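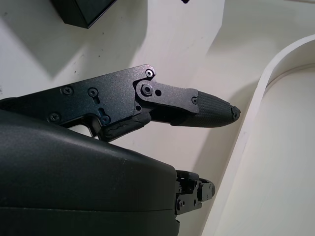
Phillips-head screws on a black metal plate, two of them sitting in slots.

How to tighten small screws in slotted plates

By Irina Iordache, Jan 5, 2018

A screw in a round hole only holds. A screw in a slot also decides the position of the part, and for this reason you must be more patient with it. I learned this on a lamp arm from Zovden, where I tightened everything in five minutes and after that the arm stood crooked until March.

What you need: a Phillips screwdriver that fills the cross completely, a hex key for the socket screws, a soft pencil, a dry brush and a small dish.

1. Brush the dust out of the screw heads. If dirt stays in the cross, the screwdriver sits too high and jumps out, and the black finish gets a scratch which you will see every day.

2. Mark the present position. Draw a thin pencil line where one plate ends over the other. On a black plate pencil is hard to see, so I put a piece of paper tape first and draw on it.

3. Loosen the slot screws by half a turn. Do not take them out. The plate should move when you push it with a thumb, but it should not fall by itself.

4. Slide the plate where you want it and hold it with your free hand.

5. Tighten each slot screw lightly, a little on one, then a little on the other. If you make the first one fully tight, the plate turns with it — only slightly, but enough to lose your mark.

6. Check against the line, then give the final turn. Stop when the screwdriver begins to resist strongly.

The screws in round holes come last. A pivot screw is a different case: the part on it must still turn, so tighten it only until the side play is gone.

My neighbor Costel Voicu asked if he should use glue on the threads. For plates that you adjust often, I would leave it out. If a screw comes loose again and again, look first at its head and thread — a worn one is better replaced. I keep spare ones in a jar, sorted by length.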